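Cahier d'atelier – décembre, samedi
Gaude, suite des essais sur laine et coton

Partager · 30 partages · 3 commentaires

Repris ce matin le bain de gaude laissé de côté en novembre. L'eau de la cuve avait un peu moussé en surface, odeur de foin mouillé, rien d'inquiétant. Filtré deux fois, d'abord à la passoire puis au torchon. Le marc est parti au compost, sauf une poignée gardée au congélateur pour Silvia qui veut essayer la teinture par contact.

Matière du jour : 400 g de gaude sèche, tiges et fleurs mélangées, sac Olura lot 1424. Le lot précédent était plus vert et contenait moins de terre. Celui-ci a dû être récolté tard, les graines sont presque toutes tombées et il y en a une bonne couche au fond du sac. J'ai tout mis, graines comprises. À noter pour la comparaison.

Mordançage fait la veille au soir. Laine à l'alun et crème de tartre, comme d'habitude. Coton à l'acétate d'alumine, puis bousage au son de blé. J'ai été trop pingre sur le son la dernière fois et on avait eu des plaques plus foncées aux plis. Doublé la quantité, remué à la main, gants longs. Le coton est ressorti beaucoup plus régulier au toucher, moins cartonneux.

Montée en température lente, palier juste sous le frémissement. Je note encore une fois, pour ceux qui passent derrière moi : au-delà, la gaude brunit. Kvido soutient que non et que c'est le calcaire. On a tous les deux un peu raison je pense, l'eau de l'atelier est très dure et il suffit de voir la bouilloire. Ajouté une cuillère de craie quand même dans le bain de gauche, rien dans celui de droite.

Échantillons :

A – laine peignée, bain avec craie. Jaune franc, froid, presque citron. Très beau.
B – laine peignée, bain sans craie. Plus pâle, un peu crémeux.
C – coton sergé, bain avec craie. Bon jaune, moins saturé que A mais uni.
D – coton sergé, bain sans craie. Décevant. À refaire.
E – laine, avec craie puis passage rapide au fer. Olive. Trop de fer, la fibre est rêche.
F – coton, écorces de grenade puis alun. Tire vers l'ocre, joli, sert de repère pour la série moutarde. 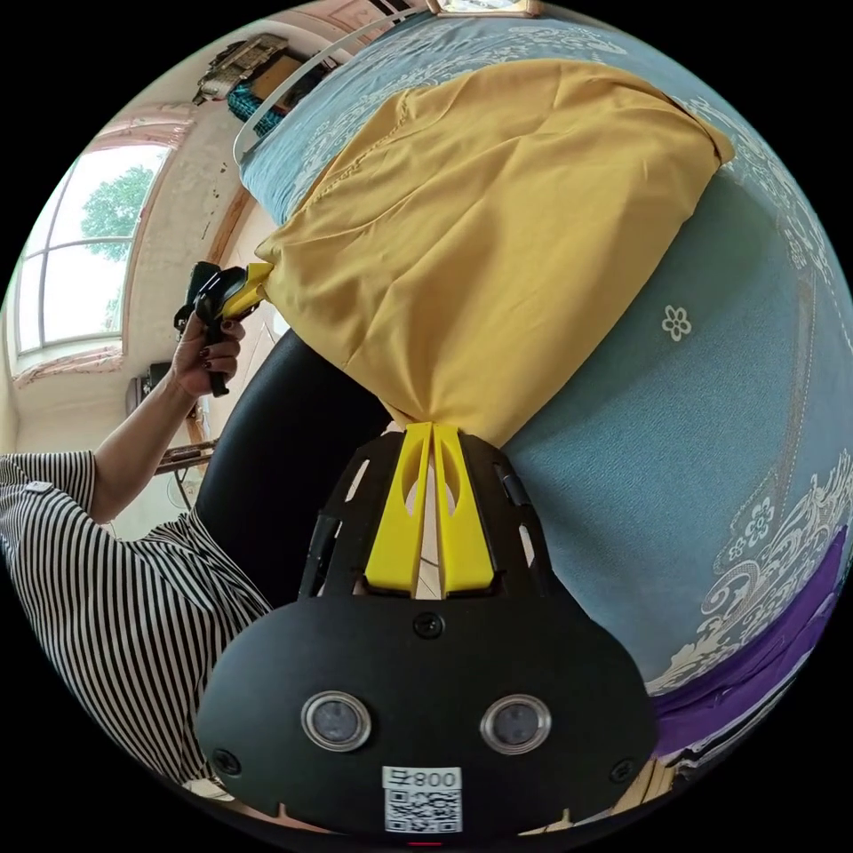
Tissu jaune moutarde.

La série moutarde reste à caler. Alžběta demande un ton chaud sans garance, à cause du lavage : les bains mixtes gaude-garance virent au rose dès qu'on utilise une lessive un peu acide. Trois pistes. Grenade seule, comme F. Gaude puis une pointe de fer, mais E montre qu'il faut diviser la dose et peser à la balance fine, la balance de cuisine ne descend pas assez bas. Pelures d'oignon, pas cher, mais tenue à la lumière médiocre, je ne le proposerais pas pour de l'ameublement.

Ouvert le vieux recueil de recettes que Jozefína a trouvé en brocante, daté de 1823 sur la page de garde. Le chapitre des jaunes est court. L'auteur fait deux passages de gaude avec un séchage complet entre les deux, ce qu'on ne fait jamais par manque de place. Il parle d'un « bain neuf » pour le second. Si je comprends bien, il s'agit d'une décoction fraîche et pas d'un reste réchauffé. Les mesures sont en onces et en seaux, sans dire quel seau. Je vais partir du rapport plante/fibre et oublier le volume d'eau.

Essai lancé à 14 h avec une chute de sergé : premier passage, essorage, séchage sur le fil du fond. Encore humide à 18 h. Second passage remis à la semaine prochaine.

Incident : la sonde du thermomètre Brosta affiche n'importe quoi au-dessus de la moitié de l'échelle. Vérifié contre le thermomètre à alcool. Écart assez grand pour expliquer les bruns de novembre, du moins en partie. Étiquette rouge posée dessus, ne plus s'en servir pour la gaude. Il va encore pour le rinçage.

Rinçages. Laine : trois eaux, la dernière claire. Coton : cinq, et la dernière encore un peu teintée pour D. Séchage à l'ombre, à plat pour la laine. Il a fallu environ 30 minutes pour tout étendre, nous n'avons plus assez de pinces.

Discussion au café avec Tatiana sur les unis et les motifs. Elle prépare la proposition pour les chambres de Hodside et voudrait savoir quels jaunes tiennent à côté d'un bleu clair sans l'écraser. Question posée souvent, jamais vraiment travaillée chez nous. A est trop froid, il verdit visuellement dès qu'on le rapproche d'un bleu. F marche mieux. Le contraste dépend aussi de la quantité de blanc dans le motif : plus il y a de blanc, plus on peut monter le jaune.
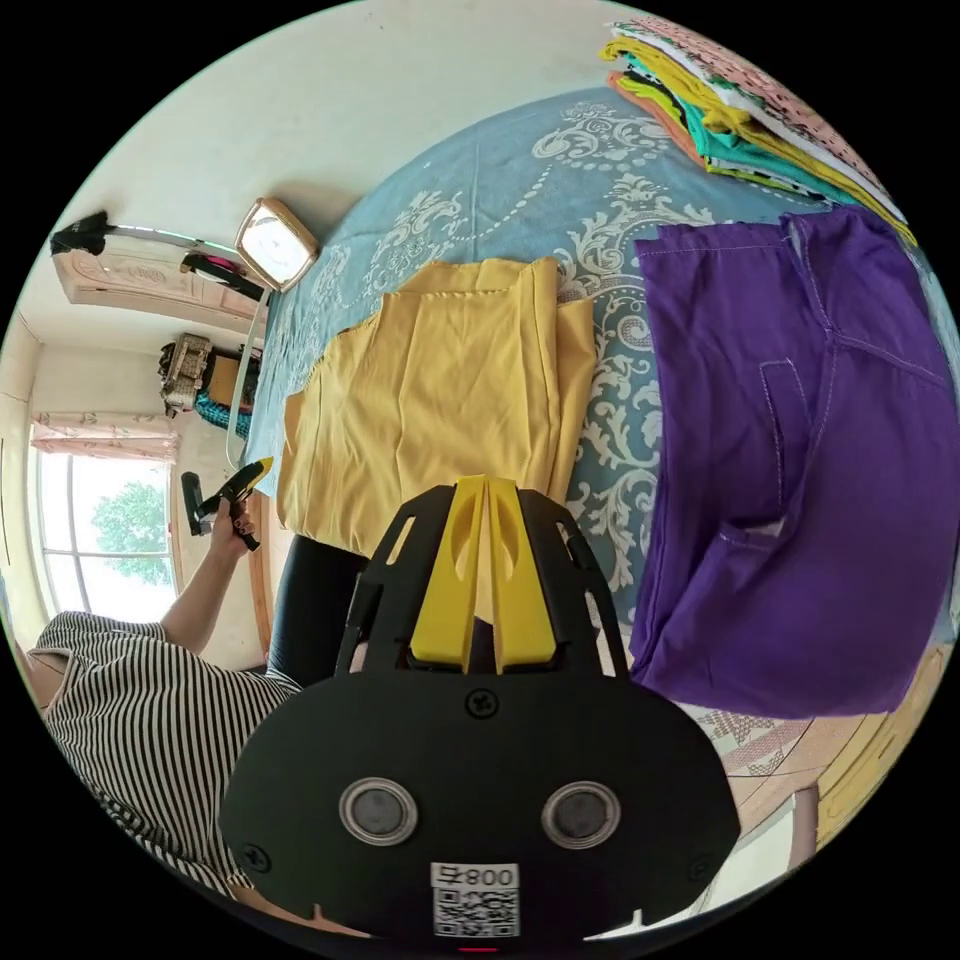

Dessus-de-lit bleu clair à grands motifs blancs, rinceaux et fleurs.

Pour avancer là-dessus il faudrait une vraie planche, avec les mêmes jaunes posés sur trois bleus, regardés le matin côté nord et le soir sous ampoule. J'insiste sur l'ampoule. Le jaune de gaude perd beaucoup en lumière chaude alors que la grenade ne bouge presque pas. On l'avait constaté chez Skála l'hiver dernier, sur des rideaux, et le client n'avait pas apprécié.

Tests de lumière : bandes A, B, C et F agrafées sur carton, moitié masquée à l'aluminium, posées sur le rebord de la fenêtre sud. Ne pas déplacer. Ne pas arroser la plante au-dessus, ou alors enlever le carton avant. Lecture en février, avec l'échelle de laine bleue.

À faire :
– refaire D avec un bousage plus long
– second passage sur la chute (recette du recueil), décoction fraîche
– fer : peser, dissoudre à part, ajouter hors du feu
– demander à Olura si le lot suivant sera coupé avant la graine
– racheter des pinces et du papier pH
– rendre la grande marmite à Kvido

Restes de bain versés dans le bidon bleu, étiquetés. Craie à gauche, sans craie à droite, comme les cuves. Cuves lavées, sol passé à la raclette. Fermé à 19 h.

Commentaires (3)

Kvido Halás
Pour la craie je maintiens. Essaie avec de l'eau de pluie, j'en ai deux bidons au garage, et tu verras si l'écart entre A et B reste le même. Pas pressé pour la marmite.

Silvia Havlíček
Merci pour le marc ! Est-ce que tu as mis les graines dans les deux bains ou seulement dans celui de gauche ? Ce n'est pas clair dans la note.

Jozefína Kubíček
Sur le seau : il y a une table de conversion à la fin du recueil, juste avant l'index, les deux pages sont collées. J'ai réussi à les décoller à la vapeur, je te l'apporte samedi.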